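Fuvutar 再版黑胶与旧版的对听记录

低频笔记 2022年11月

阅读时间:七分钟

Fuvutar 第二张专辑的黑胶再版到手,六月预订,Hemon 发行,限量500张,单碟。旧版我也有,双碟,当年是乐队自己压的。下面分条记一下两版的差别,只谈声音和制作,不谈他们要不要重组。

先交代设备。唱盘、唱头、唱放两版用同一套,针压没动过,每面播放前刷一遍碟。唱放输出直接进声卡录成文件,对齐响度以后再比较。没有对齐响度的对比我自己也做过,结论全部作废,旧版切得响,直接听永远是旧版占便宜。

母带。内页写的是在 Soston 录音室重新做的,从混音母带的模拟盘转,没有用当年 CD 的那份文件。CD 那份我一直不喜欢,底鼓一进来吉他就往后缩,总线压缩的释放时间太长,整段段落像被人按着。再版没有这个现象。

专辑全程没有人声,这一点对母带工程师有好处也有坏处。好处是中频不需要给主唱让位置,坏处是两把降弦的失真吉他和一把过载贝斯都挤在同一块地方,没有一个清楚的焦点可以拿来定平衡。旧版的办法是把鼓推到最前面。再版的办法保守得多,鼓退了一点,军鼓的瞬态留着。

低频。再版在 90 Hz 以下明显收成了单声道,贝斯和底鼓的基频都在正中。旧版没收,开头那段长音贝斯左右相位差很大,我的唱头在那里会轻微失轨,换过两次针尖都一样。再版同一位置循迹正常,代价是房间感少了一层,用耳机能听出来,用音箱几乎听不出。

单碟还是双碟。旧版双碟,每面时间很宽松,沟槽可以切得深。再版塞进一张碟,A 面19分钟,B 面更长一点,内页没标,我也没掐。以这种音乐的低频量,A 面这个长度还算合理。B 面就有点勉强,整体电平比 A 面低,听的时候要手动补一点音量。

曲序有改动。《Espiritu》旧版在双碟第二张的开头,外圈,线速度高,镲片是整张里最好的。再版把它挪到 B 面最后,内圈。这首的结尾恰好是全专辑高频能量最密的一段,强音镲加两轨吉他泛音,放在内圈是最差的选择。

实测下来,再版这首的结尾有可闻的内圈失真,主要在叮叮镲的衰减段,声音发毛。换成细线接触型针尖会好一些,用普通椭圆针尖的人会听得很清楚。我不明白为什么不把前一首安静的放在最后,那首的高频内容少,放内圈没有什么损失。 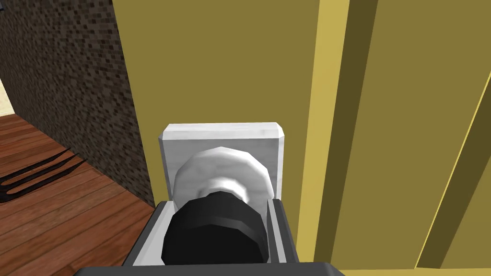
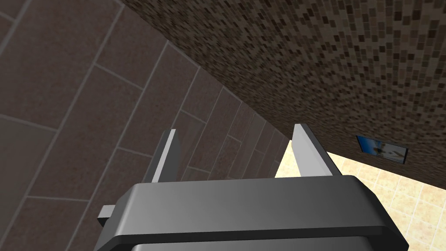

接着说吉他的声像。两轨节奏吉他在旧版里是极左极右,中间空得厉害,鼓和贝斯独自撑着;再版把高频成分往中间收了一些,低中频还留在两侧。打个比方,很接近第二张图里那两片立着的薄板,一左一右,朝里的一面亮,朝外的一面暗,中间留着一道空。亮的那部分是拨弦的瞬态,暗的那部分是箱体的低中频。用 M/S 拆开看,侧信号的高频比旧版少,中间信号相应多出来一点,总量没有明显变化。这个处理我认可,在音箱上声像的宽度没有变窄,吉他和军鼓的距离近了。

均衡。两版差得最多的地方在大约 800 Hz,旧版这里有一个鼓包,吉他听上去有鼻音,像隔着一层纸箱。当年很多人以为是他们的音箱特色,还有人专门去买同型号的喇叭单元。再版把这个鼓包削掉以后,失真的颗粒清楚了,鼻音没了。我的判断是旧版的问题出在母带阶段,跟录音时用什么箱子关系不大,因为鼓的过顶话筒也带着同样的鼻音。

有人会怀念那个鼻音。现场录像里的吉他声也接近旧版,不过观众拿手机录的东西中频本来就突出,不能拿来当参考。

动态。没有用 DR 值比较,黑胶转录的 DR 值读数偏高,拿去跟数字版对比没有意义,这个问题以前写过一条长的,不重复了。我的做法是挑同一首的安静段和强奏段,各取一截,看两截之间的短时响度差。再版的差值大于旧版,也大于 CD。最长那首中段只剩贝斯和踩镲的部分,再版可以听到踩镲踏板的机械声,旧版里这个声音埋在底噪下面。

底噪和压片。再版 A 面引入槽有几下爆音,洗过以后剩一下,位置固定,应该是压片瑕疵。B 面干净。碟片平整,中孔略偏,长音贝斯那段能听出一点点音高晃动,对音高敏感的人会在意。旧版的中孔偏得更多,所以这一项再版仍然算改进。

磁带嘶声在每首开头淡入前都能听到,没有做降噪。这一点做对了。CD 版做过降噪,淡出的尾巴有水声,尤其是第三首,吉他反馈衰减到最后变成一串断续的小颗粒。再版同一处是连续的,一直衰减到和嘶声混在一起。

数字下载。再版附下载码,我比对过,下载文件和黑胶用的不是同一份母带,响度高不少,峰值被限制器削平,低频也没有做单声道处理。均衡倒是一致,鼻音同样去掉了。如果只听数字版,可以买,比旧 CD 好,但上面写的动态那几条不适用。

附带一个问题:下载文件的曲序还是旧版的曲序,《Espiritu》在中间。所以 Hemon 自己也知道原来的排法,改动应该只是为了凑两面的时长。把 A 面最后那首短的挪到 B 面开头,再把《Espiritu》放到 A 面第一首,时长我没有细算,估计可行,但会破坏 A 面原来的起势。

包装简单说。单页封套,内袋带防静电衬里,旧版是纸内袋,划痕就是这么来的。内页有录音设备清单,写得很细,话筒和前级都列了,吉他箱体只写了“四只喇叭”,型号没写,我最想知道的恰好是这个。封面印刷比旧版偏暗,红色往棕色走。

购买建议。没有旧版的,买再版。有旧版、主要听《Espiritu》的,旧版留着,那首还是旧版好,先忍着鼻音。两版都有的,平时放再版,针尖也少受罪。只有 CD 的,尽快换。

唱头设置的提醒:再版的内圈对防滑很敏感,我原来的设置偏小,右声道先开始发毛,加了一点以后两边一致。垂直循迹角也值得检查一遍。调完以后内圈失真减轻,没有消失。

补一条,有人问再版转速。和旧版一样是三十三转。如果做成双碟四十五转,上面内圈的问题基本都不会有,成本也会上去,500张的量大概摊不平。

再补一条,更正。前面说旧版的贝斯长音左右相位差大,我重新看了录下来的文件,反相的主要是贝斯的失真轨,干声轨是居中的。失轨的结论不变。

对齐用的响度段落和录音参数放在置顶的表里,转录文件不外传,不用私信要。

相关内容
黑胶转录的 DR 值为什么偏高
降弦吉他与过载贝斯的频段重叠
Hemon 往期再版的压片质量汇总
Soston 录音室母带作品听感索引
内圈失真与针尖形状
Fuvutar 首张专辑:卡带版与 CD 版对比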